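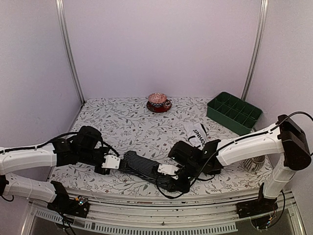 Ticket 3183
Site: Prerneck, demo cell 3
Opened by: Qiuyue Pan
Assigned to: Zhuoran Guo
Category: Visitor demonstration
Priority: High, then normal
Status: Closed, one follow-up

Reported problem

Open day, February 19, 2018. During the second visitor session the two-arm textile demo stopped with a sync fault. The left arm held position and the right arm went on for a short distance before its own limit tripped. No contact with the enclosure. Visitors were behind the line. Session host moved the group to the Tosar bench and I took the cell out of service.

Fault text on the console: PAIR LAG OVER LIMIT, 500 ms.

Task running at the time: pick up striped fabric piece at both ends, pull straight, lay down across the front of the table. Same task list as the Wudbridge visit, where it ran without faults.

Log

10:52 QP. Cell stopped. Grippers opened by hand, fabric removed. Arms parked.

10:58 ZG. Controller logs pulled. Left arm status messages arrive late in bursts, right arm is clean. Lag limit is set to 500 ms on both sides, so the trip was correct. The right arm should have stopped at the same moment and did not. Looking at that separately.

11:06 ZG. Swapped the left network cable for a spare. Ran the pair without fabric at reduced speed. Fault came back on the fourth cycle.

11:15 QP. Can we run single arm for the next group? They are due at 11:30.

11:17 ZG. Yes, right arm only, pick and place script. Do not load the pair script until I say so.

11:41 ZG. Checked port settings on the switch. The left arm port had dropped to 100 Mbit half duplex. The right arm port is at 100 full. The switch was replaced during setup for the open day and its saved config was not loaded. Forced full duplex on the left port.

11:49 ZG. Pair script, no fabric, full speed, ten minutes. No late messages.

12:04 ZG. Pair script with fabric. Pull and lay down complete on every cycle. Cell released.

12:06 QP. Confirmed. Back on the program for the afternoon.

15:40 QP. Afternoon sessions finished. No further stops. One missed grasp when a visitor asked for the fabric to be folded double, cleared by restarting the script. Not logged as a fault.

Cause

Duplex mismatch on the left arm port after the switch change.

Fix

Port forced to full duplex. Saved config from the old switch loaded after close and checked against the Yan cell.

Follow-up

Right arm did not stop with the left on a pair fault. Stop signal is sent over the same link that was lagging. ZG to move it to the hardwired input. Pair script stays at reduced speed until then.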